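3.2 Constitution du jeu d'exemples

Les démonstrations ont été acquises avec deux pinces portatives Jodden, tenues à la main, sans bras motorisé. Une session comprend la saisie d'un objet souple, son transfert puis la dépose. Sur 247 enregistrements, 56 ont été écartés : perte de suivi, ou horodatage incohérent entre les deux pinces. Le seuil de rejet a été fixé avant la campagne de novembre et n'a pas été modifié ensuite.

Les peluches et les textiles posent une difficulté particulière — leur forme change à chaque prise, et l'ouverture des doigts ne suffit pas à caractériser le contact.

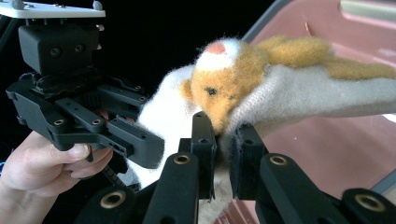 L'annotation a donc été faite sous Onsri en 4 phases : approche, fermeture, transport, relâchement. Les frontières entre phases sont posées à la main, puis relues par un second étudiant. Les fichiers sont convertis au format Storkulex avant l'apprentissage (voir annexe B).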